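The drinks table at Olmedo has its own page now, as the mixed set was getting too long. In the February round, Aurelio Barroso and Purificación Cordero worked through the cold drinks list for the spring menu. The list started at 18 and came down to 4, which you will find under Menu.

A few notes on how the table works:

- Everything goes on the white top. It shows spills right away and it wipes down fast.
- Pours are made into short clear glasses so the color can be compared from one drink to the next.
- Tasting starts at 15 minutes past the hour. Glasses that have stood for 30 minutes are poured out and made again.
- Long spoons stay on the table, in front of the glass in use.
- Fruit is cut ahead of time and kept bagged.

Hanyu Dai keeps the tasting sheets. If you were there on Tuesday and your scores are missing, write to her and she will add them. The sheets for the hot drinks are still with Eusebio Palacios and will go up separately – he has the only full copy.

**Green drinks**

The green group had the most changes. The first version was too sweet for most of us, and Nicanor Figueroa asked for more lemon in the second. Version three is the one on the menu, under the name Venano.

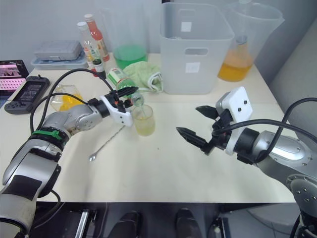
*Pouring from the green bottle into a short glass, bar spoon in front. The pitcher at center back has bright green liquid in the bottom.*

Larger copies can be had from Purificación. Please give the page name and the drink you want when you ask.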